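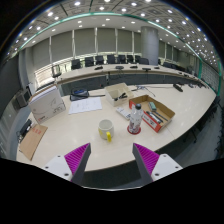

Conference Room Use - Items Left on the Tables

Posted by gtavares_facilities

Colleagues are reminded that the large conference room is to be returned to its standard arrangement after each booking. The standard arrangement consists of the microphones on the far table and nothing on the near one.

At present the near table holds a mug with a yellow handle, a plastic bottle, a sheet of paper, a dark bag with a blue zipper pocket and several boxes, one of them an open cardboard box with pens and markers in it. Owners are asked to collect these items. Anything unclaimed will be moved to the storeroom on the third floor under tag number 161.

Graça Tavares
Room Bookings, Henriques Building

Reply from s.veloso

Thank you for the notice. I would like to request that the box of pens and markers be exempted. It serves every group that books the room, and before it was placed there my team regularly lost part of a meeting to looking for a marker. A fixed place for it would be preferable to removal.

Sofia Veloso

Reply from drarnach_desk

The Drarnach group does not support an exemption. Our bookings require the full surface of the near table for printed plans. We have had to clear other people's belongings on 3 occasions since March, and we do not consider it our duty to do so. Shared pens may be kept in the cabinet by the door.

Reply from s.veloso

The cabinet is locked outside office hours. Evening bookings would have no access to it.

Reply from stikia_2

May I ask that the packaging be treated separately from personal items? The flat sheet of cardboard at the far left can presumably go to recycling, but the large white printed box should be kept until someone confirms that its contents will not be returned. Vendeo declined one of our returns last year when the original box was missing.

I would also ask that the thin grey cable be left in place until it has been identified - it runs behind the small white box and I do not know what it serves.

Reply from gtavares_facilities

The following will apply from 8/7/20.

Personal items, including mugs, bottles and bags, leave the room with their owners.

Boxes may remain for one working day if a name and extension are written on them. The large white box will be held in the storeroom for 45 days.

Pens and markers will be moved to the window shelf, where evening bookings can reach them.

The cable will not be disconnected before the technician has seen it. Questions on this point should go to extension 733.

Reply from drarnach_desk

The window shelf is acceptable to us. We maintain that one working day is too long for boxes when the room is booked the following morning, and ask that this be reviewed.

Reply from s.veloso

The shelf is acceptable to my team as well. May the red coaster stay with the pens? The near table marks easily.

Reply from gtavares_facilities

The coaster may stay. The period for boxes will be reviewed with the next booking schedule.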